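Does it matter how you fold a towel?

I have been sent another folding method. A friend swears by it, the Ramasamy fold, and apparently it will give me back half my airing cupboard. I had a go with the thin white cloths, the ones with the pale blue pattern, and I remain to be convinced.

The instructions run to 23 steps. For a towel! Step one is to find a corner, which I would have managed unaided.

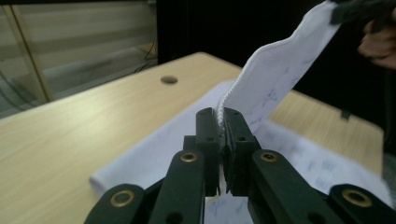
My main complaint with all these methods is that they assume a stiff, obedient towel, the sort you see stacked in the Dostwood brochure. Thin ones slide about. You get two edges lined up, let go to smooth the middle, and the far side has wandered off again. The booklet says to "encourage" the fabric. I encouraged it for most of an afternoon in February and it took no notice.

Then there is the matter of hems. The claim is that a decent overlocked edge keeps its shape for 50 washes, so you can fold to the hem and trust it. I have my doubts. Mine go wavy long before that, and once the hem has gone wavy there is no straight line to fold to - you are just guessing.
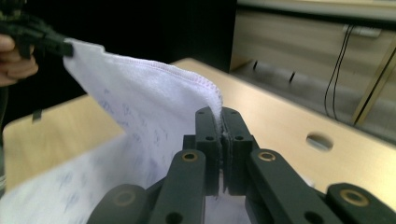

Page last changed: February, 2.41 pm

I should say that I did try the Sistov folding board a while back, and that was worse. It wanted everything to be the same size, and nothing in my cupboard is the same size as anything else. It now lives behind the wardrobe.

So what do I do instead? Flat on the table, in half, in half again, done. If it isn't quite square then it isn't quite square. I can't see that a towel dries me any better for having had its corners matched. 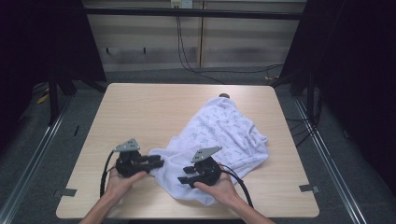 The bigger question is whether a table is the right place for any of this. The booklet prefers a bed, on the grounds that you have more room. I prefer a hard top, even a smallish one, and rounded corners are kinder on the hip when you are moving round it. What no surface cures is the starting heap. With a white cloth bunched up in loose folds like that, pattern going every which way, I'd want to shake it out and begin again before folding anything.

I'll give the Ramasamy fold 2 more goes, mostly so I can say that I did. The spare sheets are staying rolled up in a bag.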